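When I moved to Plorkholm I knew how to order coffee and how to say sorry, and I used the second one much more. In November I began to keep a notebook of words, and now it has 342 of them. My teacher said that 2,000 is enough for daily life, so I have still a long way.

The most difficult for me is small talk. In the shop they ask if I want the receipt, and I answer "thank you, you too". My neighbour from Ustitz says she did the same for her first two years.

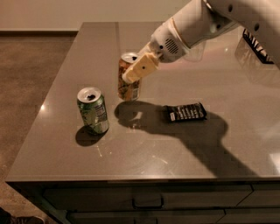
What helps me is the radio. Every morning I listen for 30 minutes while I make breakfast, and I write down only one word. Before I wrote down everything and learned nothing. Last week my word was "drizzle", and I could use it the same day!

On Saturday I will go to the language café in Wirar for the first time. I am a bit nervous, but I have prepared six questions about the weather.

Comments

Magalhães: I also said "you too" to the dentist. Good luck in Wirar!

teapot_k: Which radio station do you listen to? The news is too fast for me.

Contact | © My Second Alphabet | Back to top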